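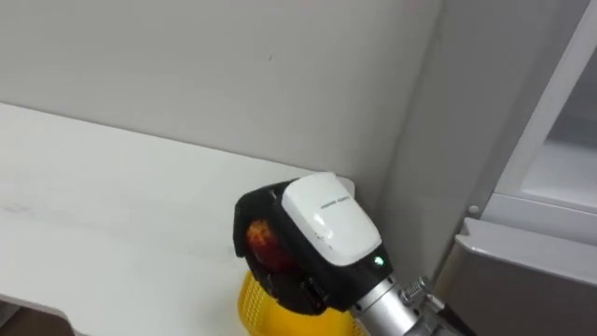

## Arbeitsplatte Flatau, Weiß

Ausführung für Küchenzeilen, Teeküchen und Ausgabebereiche. Lieferung als Rohplatte oder auf Maß geschnitten, Kanten werkseitig geschlossen. Die Serie ersetzt das Vorgängermodell Candley; vorhandene Wangen und Konsolen von Candley passen weiterhin.

### Technische Daten

| Merkmal | Wert |
|---|---|
| Material | Mineralwerkstoff, durchgefärbt |
| Oberfläche | seidenmatt, nachschleifbar |
| Kantenradius vorn | 2 mm |
| Überstand vorn, maximal ohne Stütze | 15 cm |
| Fugenbreite zur Wand | 4 mm |
| Kleinster Abstand Ausschnitt zu Kante | 50 mm |
| Herstellung und Zuschnitt | Werk Rinach |

Abweichende Kantenradien auf Anfrage. Der Überstand gilt für gleichmäßig verteilte Last. Bei Sitzplätzen an der Platte sind Konsolen vorzusehen.

### Ausschnitte

Ausschnitte für Spüle und Kochfeld werden nach Maßblatt gefräst. Innenecken sind grundsätzlich gerundet auszuführen, scharfkantige Ausschnitte führen zu Rissbildung und schließen die Gewährleistung aus. Kochfelder mit umlaufendem Dichtband einsetzen, Aluminiumband an der Schnittkante nicht weglassen. Bei nachträglichem Ausschnitt auf der Baustelle ist ausschließlich mit Oberfräse und Schablone zu arbeiten; Stichsägen sind nicht zulässig.

### Montage

1. Unterschränke ausrichten und verschrauben. Die Auflage muss durchgehend eben sein.
2. Platte trocken auflegen, Wandfuge prüfen.
3. Dauerelastischen Kleber punktweise auf die Korpusoberkanten geben. Keine Schrauben direkt in die Platte setzen.
4. Stöße mit Fugenkleber Cho im Farbton der Platte verkleben, nach Aushärtung bündig schleifen.
5. Wandfuge mit neutral vernetzendem Silikon schließen.

Vor der Montage mindestens 2 Tage im beheizten Raum liegend lagern. Hochkant angelehnte Platten können sich verziehen.

### Pflege und Gebrauch

Tägliche Reinigung mit Wasser und neutralem Spülmittel. Kalkränder mit verdünnter Zitronensäure lösen und nachspülen. Farbintensive Lebensmittel wie Rote Bete, Kurkuma oder Beeren zeitnah abwischen. Verbleibende Verfärbungen lassen sich mit feinem Schleifvlies in kreisender Bewegung entfernen.

Heiße Töpfe nicht direkt abstellen, Untersetzer verwenden. Nicht auf der Platte schneiden. Chlorhaltige Reiniger und Abflussreiniger greifen die Oberfläche an.

### Lieferumfang

- Platte nach Maßblatt
- Fugenkleber Cho, eine Kartusche je Stoß
- Schleifvlies fein
- Montageblatt

Konsolen, Wangen und Wandabschlussprofil sind gesondert zu bestellen. Maßblätter, die bis zum 14. September eingehen, werden noch nach der Preisliste vom Juli berechnet.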